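# Nurkholm simulation kit for tabletop picking: a review after one project

I bought a license for the Nurkholm kitchen and table package in April and have used it on one full project since then.
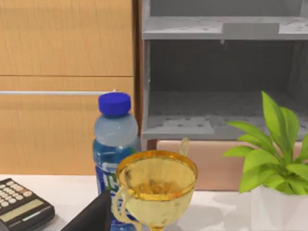

I do contract work on pick-and-place software. Most of my clients have one arm, one bench and very little time to spare on either, so I need to try things on a computer before I get near the hardware. Until this spring I built my own scenes, and I was slow at it. Nurkholm sells ready-made rooms, a set of household objects with physics already set up, and a gripper camera you can attach to most common arm models. The single-seat license was $368. There is a larger studio license for $2000, which adds the scene editor and lets you share work across a team. I have not used that one.

## Setup

Installation took most of a Thursday morning. The download is large and the installer gives no progress bar for the second half, so I thought it had frozen and restarted it once. I shouldn't have. After that it ran without trouble. You need a decent graphics card. My older laptop opened the scenes but was too slow to be useful.

The manual covers the basics and stops there. The section on camera placement is good. The section on contact settings is two paragraphs long and refers to a menu that has since been renamed.

## Objects and rooms

The object set is the main reason to buy this. You can put a water bottle, a trophy cup, a calculator and a potted plant on one white table and get four quite different problems for the gripper. The cup is the hard one. It has thin loop handles, and a planner that only looks for the widest part will run straight into them. The plant is useful as something to avoid. My first planner treated the leaves as free space, and I was glad to learn that on a screen.

Surfaces look good enough for vision work. Wood grain on the cabinets is fine and even, the plastic on the bottle lets you see the liquid in it, and shadows under objects are soft. The gray shelving is flat and dull by comparison. I added some variation to it myself, as my detector was getting too used to that one shade.

Labels are the weak spot. The bottle has white lettering on blue, and from the gripper camera, with other things in front of it, I could not read it. If your job involves reading text on packaging, plan on adding your own textures.

## Physics

Rigid objects behave well. They settle when dropped, they slide when pushed, and they don't shake in place the way objects did in Genolero, the package I used before this. The default friction is too high. Things that stayed put in the gripper on my screen slipped on the real bench until I lowered it by hand. The setting is per object, with no way to change the whole table at once, and that gets tiring.

Liquid in the bottle is for looks only. It does not move or shift the weight. The store page does say so, but in small print near the end.

## Camera and gripper

The gripper camera is what I used most. You see a finger coming into view close to the objects, as you would on a real wrist mount, and that matters if you train on those images. You can change the lens and the mounting angle, and both held their values between sessions. Depth output was clean - too clean, so I added noise.

Swapping grippers is less pleasant. Each swap resets the finger limits, and you have to enter them again. I now keep them in a text file and paste them in.

## Support

I wrote to support two times. Shanti Bansal answered the friction question the same afternoon and sent me a short script that sets the value for every object in a scene. It works and it should be in the product. My second question, about the renamed menu, took five days and the answer was to wait for the next manual.

## Compared with the others

Genolero is cheaper and has more rooms, but the shaking objects cost me a lot of hours. Ratska has better liquids and a steeper price, and I only had the trial. Stojanovska, the reseller I bought through, offers Nurkholm and Ratska together for less than buying them separately. I'd look at that if you need pouring tasks.

## Who should buy it

If you work alone on picking, sorting or clearing tables, the single-seat license is fair value. It paid for itself on my first job through the bench time I didn't have to book. If you need readable labels or moving liquids, try something else first. There is a trial version with one room and a smaller object set - ask for the one with the gripper camera turned on, as the standard trial leaves it out.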